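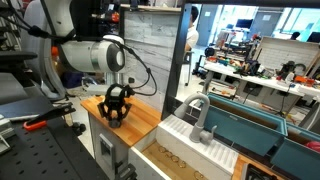 Butcher block next to a sink: care notes

Gisela Arancibia asked for a short reference on wooden counters that sit right beside a sink and drainboard. The weak points are the cut edges and the strip of counter between basins – end grain takes up water much faster than the top face.

Sand with 150 grit, then 220, always along the grain. Wipe off the dust and let the surface dry overnight. Apply food-grade mineral oil with a lint-free cloth, wait 30 minutes, and remove what has not soaked in. New counters get a second coat the next day. The Norkunham kitchen used about 153 milliliters for two coats, edges included.

A drainboard with raised ridges should slope toward the basin. Check with a level before sealing the joint. Use clear silicone, one continuous bead, and keep the faucet off until it has cured.

Drawers under the counter should be emptied before sanding. Fine dust settles in the lining and on anything small stored flat, rings included.

Re-oil in June. Questions about the joint go to Skarphéðinn Toft.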